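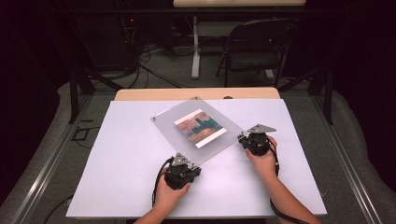
Kalliopi Makris wrote in to ask why her embossing folder left a clean pattern on one half of the card and next to nothing on the other, and whether the Tarkosum roller was to blame. Probably the sandwich. Do this section again from step 1 before you touch the roller.

Section 4. Setting up for embossing

1. Clamp the machine to the table. Lever down till it stops.
2. Base plate first, then the thin shim. Shim goes UNDER the folder, never on top.
3. Trim card stock so it sits inside the folder with a little border all round. Fold pre-scored cards open. Closed cards come out double embossed and the inside looks awful.
4. Slide the card in, right up against the hinge of the folder.
5. Hinge end goes into the rollers first. This is the one people get wrong.
6. Cover plate on top. Line up the edges.
7. Turn the handle slow and steady. Dont stop halfway – you get a line across the card.

Note: pattern too faint on one side? Flip the cover plate and run it again. Plates bow with use. Still faint, add one sheet of copy paper behind the folder.

Note: very dry card stock cracks. Light mist of water on the back, wait a minute, then run it. Not for glitter or foil stock.

CAUTION: If the handle gets stiff, back it out. Do not force it. Too many layers. Forcing it will crack the plate and can strip the gear.

CAUTION: No metal dies and embossing folders in the same pass.

Replacement cover plate is part 3798. Shims come in the same packet as teh spare feet, ask for both.

Cutting with dies is section 5, different sandwich.

Filed under: Paper Crafts > Card Making > Machine Guides

Related
Cleaning ink off your plates
Envelope sizes for square cards
Storing folders so they stay flat
Which adhesive for layered cards?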